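Evaporator fan cycling on a medium temp walk-in, defrost overlap
Forum: Commercial Refrigeration > Controls and Defrost

dagmar_d
Walk-in cooler at Milstead, box set at 38 F, two evaporators on one condensing unit. Both coils go into defrost within a minute of each other and box temp climbs to 43 before recovery. Controller is a Dokeo, off-cycle defrost, time initiated. Product is cut flowers, so the customer watches the display all day. Would you stagger the defrosts or shorten them?

wkanaan
Stagger. With both coils down you have no capacity at all. Offset the second one by half the interval and leave the duration alone until you have a week of logs.
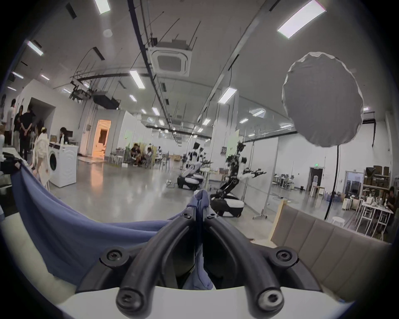 Also check where the sensor is mounted. If it sits in the return air of coil A, the display will follow coil A and tell you very little about the rest of the box.

j_guo
Disagree on leaving the duration alone. Off-cycle at 38 F box temp should clear a light frost load well before a long timer runs out. If the coil is bare and the compressor is still locked out, that is wasted time. Terminate on coil temp if the Dokeo has a second probe input.

dagmar_d
It has the input, no probe fitted. Parameter list shows 12 for the max duration, but the sheet doesn't give the unit. I assumed minutes. 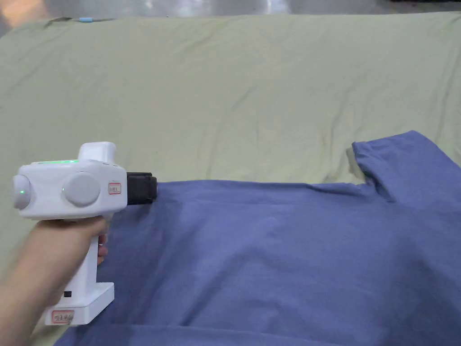
White gripper held over a blue T-shirt

ute.teuber
Time it with a watch before you change anything. I have seen that line ship with the unit set in a separate parameter.

wkanaan
Agree with Ute. And jguo, a termination probe in the wrong spot is worse than a timer. It has to go where the frost clears last.

j_guo
Nobody suggested putting it in the wrong spot. Last circuit to clear, strapped and insulated, fifteen minutes of work per coil.

dagmar_d
Timed it at 6:40 this morning. Unit is minutes. Coil A was bare well before the end, coil B still had frost at the bottom rows.

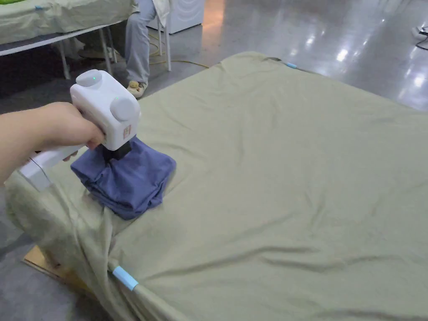

RE: Coil B frost

n_elfassi
Uneven frost between two matched coils is a feed or airflow problem. Check superheat on B and look for a blocked fan guard. Degefa used to put the B coil over the door on these boxes, which pulls in wet air every time it opens.

dagmar_d
B is over the door. Strip curtain is missing two strips. Superheat tomorrow.

wkanaan
Replace the strips first, then log again with the stagger in place. Post the numbers for both coils.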